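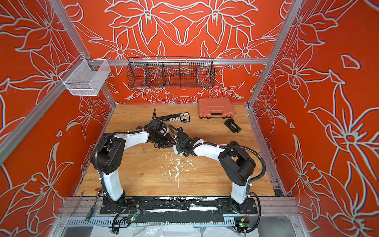

Wall-mounted baskets on aluminum rails, two arms at the table.

Engine room automation – periodic inspection checklist with comments
Vessel: Justlow
Scope: machinery alarm system, main engine remote control, power management, bilge and tank sensors
Prepared by: Wanting Xiong, Clirach Marine Controls
Period: March, alongside at Stimton

Status codes: S = satisfactory, R = repaired during visit, O = open item, N = not tested.

1. Control cabinets

1.1 Door seals and locks. S
1.2 Cable glands, lower entry plates. R
Comment: two glands on the port I/O cabinet were finger-loose. Tightened. Remaining glands checked on the same plate.
1.3 Terminal tightness, spot check. S
1.4 Cabinet fans and filters. R
Comment: filter mats on the starboard cabinet clogged with oil mist residue. Replaced from ship's stock. Stock is now zero.
1.5 Earth fault monitor, 24 V DC. S
Comment: test button gives alarm on the bridge panel and in the engine control room. Text on the bridge panel still reads "EARTH FALT". Reported at the last visit also.
1.6 Drawings in cabinet pockets match installed equipment. O
Comment: pocket drawing for the port cabinet predates the Voß level transmitters. As-built sheet to be printed and placed.

2. Power supply

2.1 Changeover from main to backup supply. S
2.2 Battery capacity test, automation UPS. O
Comment: load held for 11 minutes before low voltage alarm. The ship's maintenance plan calls for 30. Both battery strings to be replaced as a set. Do not mix old and new blocks.
2.3 Charger output voltage. S
2.4 Breaker labels. S

3. Alarm and monitoring

3.1 Alarm list printed and compared with approved list. S
3.2 Main engine lube oil low pressure, alarm and shutdown. S
Comment: simulated with hand pump at the test valve. Alarm first, shutdown second, correct order.
3.3 Jacket water high temperature. S
3.4 Bilge high level, forward well. S
3.5 Bilge high level, aft well. R
Comment: float stuck in the lower position. Cleaned, lifted by hand, alarm received after the set delay. Float stem shows wear – include in next spares order.
3.6 Extension alarm to duty engineer's cabin. S
3.7 Dead man alarm. S
Comment: tested from the engine room start panel. Reset buttons on all platforms work. Lamp at the purifier flat is weak.
3.8 Suppressed alarms reviewed. O
Comment: several points on the shore connection panel have been inhibited without a log entry. Chief engineer to confirm each one or release it.
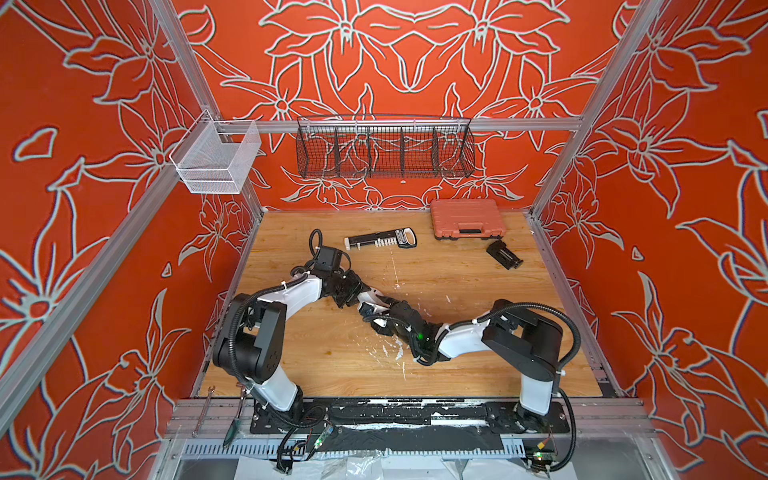
Can an inhibited alarm point stay inhibited between visits?
Only if the point is out of service, the reason is written in the automation log, and the chief engineer has signed the entry. The entry is to be reviewed at every change of crew.

4. Main engine remote control

4.1 Transfer bridge to control room and back. S
4.2 Transfer control room to local stand. S
4.3 Start blocking with turning gear engaged. S
4.4 Emergency stop, all positions. S
Comment: bridge wing covers stiff on the port side. Function not affected.
4.5 Telegraph and order printer. N
Comment: printer out of paper. To be tested by ship's staff before departure and noted in the log.

5. Power management

5.1 Automatic start of standby generator at high load. S
5.2 Blackout recovery. S
Comment: standby set on the bus in 18 seconds. Steering gear pumps restarted in sequence.
5.3 Running hours read from panel. S
Comment: generator no. 2 at 3,425 hours since overhaul. Panel and engine log agree.
5.4 Reverse power trip. N
Comment: not tested alongside by agreement with the ship.

6. Tank and temperature sensors

6.1 Level transmitters, heavy fuel tanks. S
6.2 Level transmitters, ballast tanks. R
Comment: no. 3 starboard read 200 mm above the sounding. Zero adjusted, second sounding matches. The transmitter is a Voß unit with the older junction box – check the vent tube for water at each visit.
6.3 Exhaust gas temperature deviation alarm. S
6.4 Sensor pockets and cable ties. S

7. Backup and spares

7.1 Software backup taken, copy on board and ashore. S
7.2 Spare I/O cards. S
7.3 Spare fuses. S
7.4 Filter mats. O
Comment: see 1.4.

Open items to be closed before next inspection: 1.6, 2.2, 3.8, 7.4
Items for ship's staff: 4.5 before departure, 5.4 at first suitable occasion at sea

Checked: W. Xiong
Copy to: Chief engineer, Justlow; Clirach service desk, Stimton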